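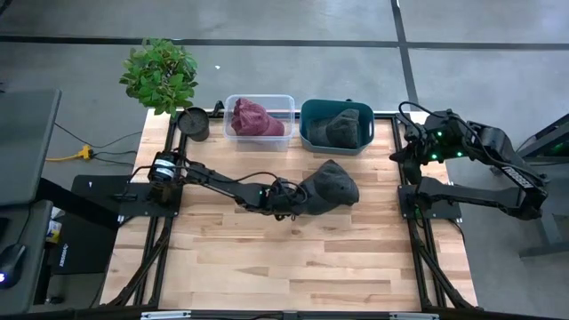 Never put a cap in the washing machine, one reader in Gridach wrote to us last August, and never in the dishwasher either, whatever your brother-in-law tells you. She has owned the same navy cap for 16 years and washes it in the kitchen sink twice a summer.

Her letter was one of 67 that came in after we asked how people store and care for their baseball caps. Most households that wrote have the same trouble. Caps pile up on the hall table, the top of the refrigerator and the back seat of the car, and the one you want is at the bottom with a bent bill.

The most common fix was a bin. Clear plastic was the favorite, and you can see why with a maroon cap in one: the color shows through the side and there is no digging. Solid baskets like the teal one had their supporters too, mostly people who keep one kind of cap in each. Dark gray caps go in one basket, team caps in another, and the gardening cap stays by the back door.

How the caps go in is a matter of dispute. Readers in Biwott favored nesting them, one inside the next, with all the bills pointing the same way. This saves the most space and holds the crowns up. The drawback is that sweat from one cap gets into the next, so let each one air out overnight first. Folding the back half into the front also saves room, but it leaves a crease in caps with a stiff front panel. Laying a cap on its side is fine for a few days. Over a whole winter it can flatten one side of the crown.

Pick up a cap by the bill and you will sooner or later have a dirty bill. Dark fabric hides fingerprints but shows lint and salt lines. A soft brush takes off the lint. For salt, use cool water with a little dish soap, work along the sweatband with an old toothbrush, rinse, and dry the cap over an upturned bowl. Keep it out of the dryer. Older caps may have cardboard in the bill, and those should be spot cleaned only.

Sorting took most readers less than an afternoon. A family in Caner emptied every closet onto the dining table, found 136 caps, and kept half. A couple in Zevirine kept all of theirs and bought more bins.

Damp is the last thing to watch. If the bins go in a basement or garage, leave the lids off or drill a few holes, and look in on them in the spring.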